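Notebook, 02/08/2024
Skista mixes, second session 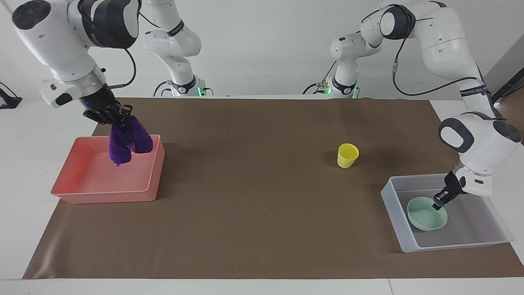

Baldur Kragh sent over the new stems for the Flarard EP last night and I've had them on repeat since breakfast. What a voice this guy has! He sings right at the edge of a whisper and then the chorus opens up and there's suddenly a whole room behind him. The big sheet of brown paper with the smooth white casings over it is pretty much how "Cisel" sounds to me – plain and warm underneath, clean and rounded on top, with one tiny blue light off to the left. That light is the bell part. Put that in the notes to Jana.

Track order as it stands: "Wunderlich" first, then "Cisel", then the slow one that still has no name. Jana Sperling wants the slow one in the middle. I tried it and she may be right, but then "Cisel" has to close and it fades, and I don't love a fade at the end of an EP. Try a cold stop on the last piano chord.

"Wunderlich"
Session tempo is 94, should feel like 188 once the hats come in. They did not feel like 188 yesterday, they felt like a guy tapping on a desk. Swapped the closed hat for the short shaker from the April session, pulled it 3 dB under the snare, and now it skips along beautifully. Kick and bass still fight in the second verse. I cut a little low end out of the bass and it helped, but the verse lost its growl, so I put half of it back. Check on the small speakers.

The strings! Jana played all of them herself, one viola stacked up, and in the bridge they go from sweet to slightly sour over two bars. I had them too quiet in mix 2. Pushed them up until they were rude and then backed off a hair. Leave them there. Please don't let me touch them again.

"Cisel"
Lead vocal is take three all the way through except the word "harbor", which comes from take two. He breathes in before it and I kept the breath. Less compression than last time, I was squashing all the life out of the quiet lines. Plate reverb on the choruses only, verses dry. The bell sits a bit left now and leaves space for the guitar.

Bounced it and walked to the store and back with it on headphones. Got goosebumps at the second chorus, in the bread aisle.

Slow one
Only guitar and voice so far. There's a chair creak at the end of verse one and I like it. Baldur hates it. We'll talk. I could hear a really low organ under the last verse, just one note held, so soft you notice it when it leaves. Recorded a quick try with the foot pedals – wrong octave, right idea.

Other things
The old demo of "Wunderlich" is up to 1,489 plays, and that's with no push at all, just people passing it on. So happy for him.

Skista folder is a mess again. Mixes are now named by song and number, please stick to it. Anything with "final" in the name is not final.

Left channel on the desk crackles when you move fader 7. Use 8.

Next: vocal up a touch in the bridge of "Wunderlich", organ again for the slow one, ask Baldur for lyrics typed out so Jana can check the backing lines. She sings "hollow" and he sings "hallow" and I have no idea who's right.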